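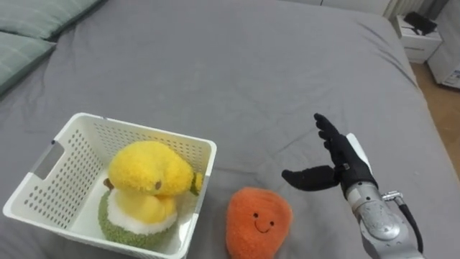
Fig. 1. Bed station: basket, two toys inside, orange toy on the sheet, hand open.

Workshop Notes > Rendgate > Home Arm Build > Handout 4

Search these notes Go

Handout 4: Picking soft objects from a bed

The arm controller is Nodel, running on the bench PC. Hand commands pass through Karras. Do not run both in debug mode, as the log fills within 20 minutes.

4.1 Approach. Stop the hand 10 cm above the sheet with the thumb clear of the fingers. Plush gives no firm contact point, so close on the body and leave the face free. A tapering body is taken at the broad part.

4.2 Closing. Step the grip up to level 11. Above that the pile compresses and the object rolls out sideways. Hold for 200 ms before lifting.

4.3 Basket. The rim is glossy and returns poor depth readings. Set the rim height by hand in Hotside, then lock it. Wall holes show the sheet colour through and must be masked.

4.4 Cable. Leave slack at the wrist connector. Check it at both ends of wrist travel.

Exercise: repeat 4.1 with the basket turned. Record grip level and result for each attempt.

Rendgate shared workshop | Contact | Back to top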